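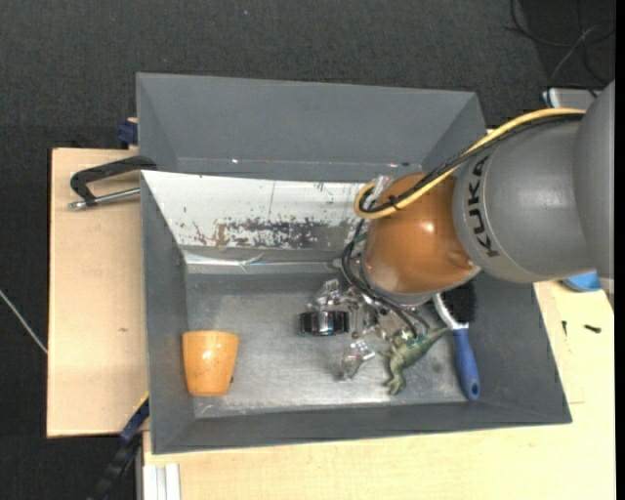
Zolonmont Reuse Club - Sorting and Storage

By the Sorting and Storage page editor, December

We were told that storage would solve everything. More than 300 donated bits and pieces had come in by the end of autumn, and the plan from the Nurketti handbook was to put them in matching bins, keep each bin to a small set and stop there. I had my doubts then and I still have most of them. 

The bin at the front has a small set of things in it, toy included, and a good deal of bare floor showing. It looks tidy. Any container looks tidy when you put so little in it, and I would like to see the same bin after a wet afternoon with the doors open.

Grey was the handbook's choice. It does hide the dust, I'll grant that. The sloping sides are supposed to bring everything down to the middle where it can be reached, though in my experience small things find the corners whatever shape you give them.

The bin floor has scuffs on it, and the white panel on the rear wall looks worn. I mention this for the members who voted on the grounds that bins like these would stay smart for years.

A second grey bin stands right behind the first. Keeping two close together was sold to us as a way of saving steps between "sort" and "keep". What I have noticed at our sessions is that things get moved from one to the other and back again, which takes up 15 minutes and counts as progress in the minutes.

The pale wooden tabletop is the part I would defend. Good plain surface, easy to wipe. The Duven catalogue wanted us to cover it with a mat and we said no.

Next on the list is the Bélanger labelling scheme, with 7 categories and a colour for each. We managed with "toys" and "not toys" before and I never heard a complaint - but the labels are ordered, so we shall see.

Last updated: December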